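4. Setting up your first anthology

Petik can hold as many anthologies as you like, but the first one takes the longest, mostly on account of the decisions. Set aside an evening. If you have already imported poems using section 3, have the import log open, as you will be arguing with it.

4.1 Create the book

1. From the Shelf screen, choose New Book and pick Verse. (Prose works too, but it will reflow your line breaks, and no poet has ever thanked anyone for that.)

2. Type a working title. You can change it up to the moment you export. The sample book that comes with Petik is called Motthorpe, and it went through eleven titles before its editor, Ok-hee Sun, gave up and named it after the village.

3. Choose a page size. Small suits short lyrics. Large suits anyone fond of Whitman.

4. Set the longest line. The default is 60 characters. Anything longer wraps with a hanging indent, so readers can tell your line break from ours.

Note: Petik counts spaces as characters. If you use wide gaps inside a line for effect, the effect may turn up on the next line down.

4.2 Add poems

1. Open the Drawer and drag poems into the book. They land in the order you drop them.

2. Check the stanza breaks. One blank line is a stanza break. Two blank lines is also a stanza break, only with more feeling, and Petik keeps the extra space if Keep Gaps is on.

3. Fill in the Source field for every poem. "Found it on a fridge" is accepted by the software and by very few publishers.

4. For poems still in copyright, tick Permission Needed. The poem stays in the book but prints with a gray bar beside it until you attach the letter.

Caution: Removing a poem from the book leaves it in the Drawer. Deleting it from the Drawer removes it from every book you have, including the finished ones. There is a warning box. Please read it at least once.

4.3 Put them in order

1. Choose Arrange. You can sort by poet, date, first line or length.

2. Choose By Hand if none of those will do. They won't, for long. Sorting by first line gives you nine poems in a row beginning with "O" and a strong wish to lie down.

3. Lock any poem you want to stay put. Openers and closers are the usual ones.

4. Preview the book from beginning to end. A long elegy straight after a limerick is allowed, and Petik will say nothing -- it has been told not to have opinions.

Note: The contents page updates itself. The index of first lines does not. Choose Rebuild Index after each change to the order, or one time at the end if you trust yourself to remember.

4.4 Check and export

1. Run Check Book. It looks for missing sources, empty titles and poems entered twice. Motthorpe has 559 poems, and the first check found the same sonnet under three different names, one of them the typist's.

2. Fix or dismiss each item. Dismissed items stay dismissed, so don't do this when tired.

3. Choose Export, then Print or Screen. A Print export with the Ahn typeface embedded makes a larger file; use Eltgate if your printer's upload page is fussy about size.

4. Save a copy somewhere other than the folder Petik suggests. 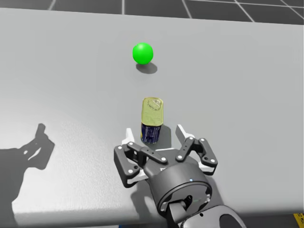

5. Notes, glosses and footnotes

Footnotes are off by default. To turn them on, open Book Settings and choose Notes, then pick whether they go at the foot of the page or in the back, where only the author's family will find them.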